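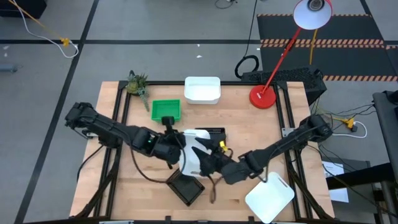 Informe de avance del programa de lectura en barrios
Entidad ejecutora: Asociación Semaan
Destinatario: Fundación Cleltico, área de proyectos sociales
4 de febrero de 2023

1. Situación general

El programa sigue el calendario aprobado, con un retraso en la sala de Platach que se detalla en el apartado 3. Desde agosto se han registrado 3.914 préstamos a domicilio. La mayoría corresponde a narrativa infantil y a cómic; los libros de consulta salen poco y se usan sobre todo en sala, durante la tarde.

El fondo se ha ampliado con 2.000 títulos comprados con cargo a la subvención. Están todos catalogados y forrados. Quedan pendientes de etiquetar por edades los donados por particulares, que llegaron sin orden y en varios casos repetidos. Los duplicados se ofrecerán a los colegios de la zona antes de retirarlos.

2. Actividades

Se han celebrado 20 sesiones de lectura en voz alta, coordinadas por Anas Geagea. Las de primera hora de la tarde tuvieron buena asistencia. Las de última hora no funcionaron con los más pequeños y se han cambiado por un club para adolescentes, a cargo de Itsuki Fukuda. El grupo ha elegido sus propias lecturas y ha pedido más novela policíaca y menos clásicos adaptados.

El taller para familias se impartió una sola vez. Hubo quejas por el horario, que coincidía con la salida del instituto. Se repetirá en horario de mañana.

3. Incidencias

La sala de Platach abrió más tarde de lo previsto por una filtración en la cubierta. El arrendador asumió la reparación, pero hubo que sustituir dos estanterías bajas y parte del rodapié. No se perdieron libros. El gasto se ha cargado a la partida de mobiliario, que todavía tiene saldo.

El programa de gestión de préstamos, Fusance, no envía los avisos de devolución a las direcciones de correo con tilde o eñe. Zbigniew Szulc ha comunicado el fallo al proveedor. Mientras tanto, los avisos se hacen por teléfono, lo que ocupa parte de la mañana al personal de sala.

4. Presupuesto

El gasto en personal y en adquisiciones se ajusta a lo aprobado. La partida de transporte está casi agotada: el traslado de cajas entre salas ha costado más de lo calculado. Solicitamos autorización para pasar a transporte el remanente de difusión. Hussam Hattar remitirá el cuadro de gastos y las facturas por separado.

5. Próximo periodo

Terminar el etiquetado de las donaciones.
Repetir el taller para familias.
Renovar el acuerdo de cesión de la sala de Platach, que vence en agosto.
Revisar las normas de préstamo para grupos escolares.

Rostam Kordestani
Responsable del programa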